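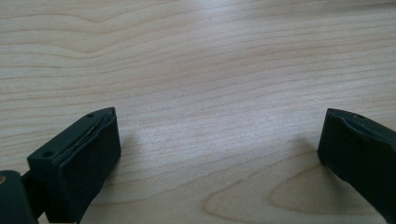 August, second notebook, picking up after lunch

Started the afternoon on the Korletey set, and I want to get my thoughts down before I forget which change I made when (I lost most of a day to that in the spring, and Meriem still brings it up, kindly).

Where we stand: 637 episodes recorded with the hand-held gripper, 32 of them thrown out on review. The target we agreed on with Castitz is 747 good ones, so there's a fair bit of walking up to the table and back still ahead of us. My shoulder has opinions about this. I'm holding to 40 episodes per sitting and then a proper break, after last week's long stretch gave us a whole run of closes that got lazier and lazier toward the end. You could watch the tiredness in the playback! The policy would have learned it very faithfully, I'm sure.

Things I changed today:

- Start pose. Every episode now begins with the fingers wide open over clear tabletop, held still for a slow breath before I move. Meriem Ait Brahim asked for this after going through the Plumis batch, where half the clips start with the hand already traveling and the trimming script has to guess.
- Height at the start. I had been coming in from wherever my arm happened to be. Now I vary it on purpose, low, middle, high, and write down which.
- Table direction. Turned myself to the other side of the table for every second group, so the grain doesn't always run the same way under the gripper.

That last one deserves a longer note. The tabletop has a very busy grain, wavy lines nearly everywhere and then a big set of nested arches at the lower right when I stand in my usual spot. It's a handsome piece of wood and I'm fond of it, but I've been wondering whether the model is using those arches as a landmark. In the last Modus run the reaches were lovely when I worked from my usual side and drifted when we moved over. It could be the light too - there's a pale patch of glare across the middle of the wood, and it washes the lines out right where a good many of the grasps happen. I'd like to separate the two before we blame either one. Plan is one group with the blinds down and the table as it is, then one with a plain cloth over the table and the blinds up.

Finger pads: there's a thin light line along the seam on the left one, where the dark pad meets the top face. It may be an edge lifting a little. I pressed along it with my thumb and couldn't decide, so I've left it alone for now and put a mark in the log at the episode where I first noticed. If it needs a new pad, please change both sides together and start a new group number, so we can tell old pads from new when we compare.

Meriem, if you read this before I see you: the rejected ones are in their own folder and I haven't deleted anything. A few of them I threw out only for a slow start, and you may want them back now that the trimming is better. I'd trust your eye over mine there, especially on the ones I recorded just before going home.

Still to do:

- cloth group and blinds group, same objects in the same order
- ask Castitz if the target counts episodes with a second try at the grasp (I've been keeping them, they look useful to me)
- rerun the Modus check from both sides of the table
- move the start heights from my scrap paper into the sheet

Back to it at three, with the kettle on first.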